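Long-handled dustpans: worth it?

orton_40
Everyone swears by these. I'm not sold. The blue pan sits flat on the black mat, fine, but a mat isn't a floor. 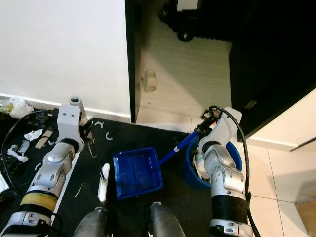

Re: Long-handled dustpans: worth it?

kerkstead
Disagree. My back likes mine. What's wrong with it?

orton_40
Wrappers and a crumpled bag are bucket jobs. I'd pick those up by hand.
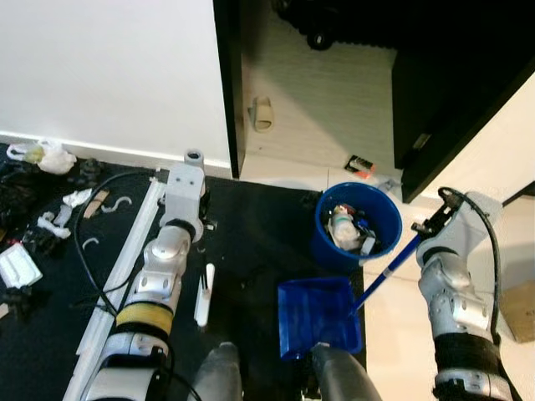

Grit is the real test, and I doubt the rim passes.

denier20
Try bare floor first.

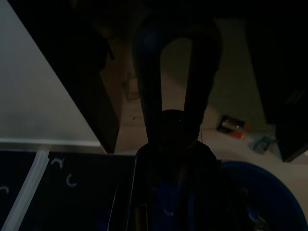 Pale beige floor, low light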